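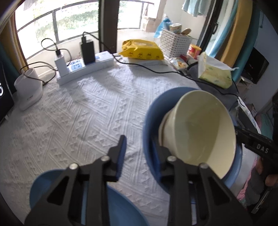 Call for participants: equipment planning panel, household handling

Skevirine is looking for people to help us decide what to buy, and what to leave in the catalog. We are a small purchasing office that plans equipment for assisted-living apartments in Grernville and Hamada. Our building owners want a plan for kitchen and table automation that runs to 2030. Every vendor we have met says the plan should start with a large order. We would like to hear from people who clear tables for a living before we sign anything.

What the panel does

You will work in ordinary furnished rooms, stacking, lifting and moving bowls and plates with hand-held grippers. The tables stay the way people keep them, with chargers, tissues, snacks and cables in reach. A quote based on a bare counter is not much use to us. After each session you fill in a cost sheet: what the gripper managed, what you would have done faster by hand, and what you think the owner should pay for it, if anything.

You will also read vendor quotes. Puvon has offered us a package of 80 units with a service contract, and the service contract is the part we want picked apart. Replacement pads, training hours, storage, and who pays when a unit sits in a closet all belong in the budget. So far they have been left to a footnote. 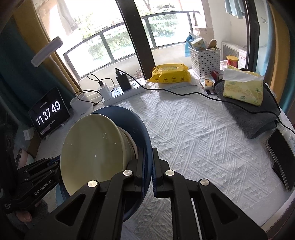
Toshiko Aoki doubts that stacked dishes should count for much in the budget at all, and wrote to us that two nested bowls are easy money for a salesman, while a greasy pan at the end of a long shift is where her kitchen loses its time. We have added pans to the list. She has also asked for a column on the cost sheet for jobs where no purchase is the right answer, and it will be there from the first session.

Who should apply

Home aides, kitchen staff, cleaners, and residents or family members who do their own dishes. We also have room for one person who has managed an equipment budget and has seen a bad purchase up close. No technical background needed. You should be comfortable standing for a session and using both hands. If you sell automation equipment, or are paid by someone who does, please don't apply.

Terms

Sessions start in November and last 4 hours, with a break. Pay is $100 per session, the same for everyone, including people whose cost sheets say no to the whole idea. Bus fare is paid back with a receipt. Your comments go to the owners as you wrote them, without your name unless you want it there.

We can't promise that anything will be bought. Luzius Hollenstein signs off on the budget and has said he would sooner leave a line empty for a year than fill it with something that ends up on a shelf.

How to apply

Send a short note to Idalina Neves at the Skevirine office in Grernville, with a phone number and the days you can work. Tell us about one piece of equipment at your job or at home that was worth the money and one that wasn't. A resume is optional. Questions about pay go to Jawad Mengal at the same office.

Posted 10 October 2018. Open until all places are filled.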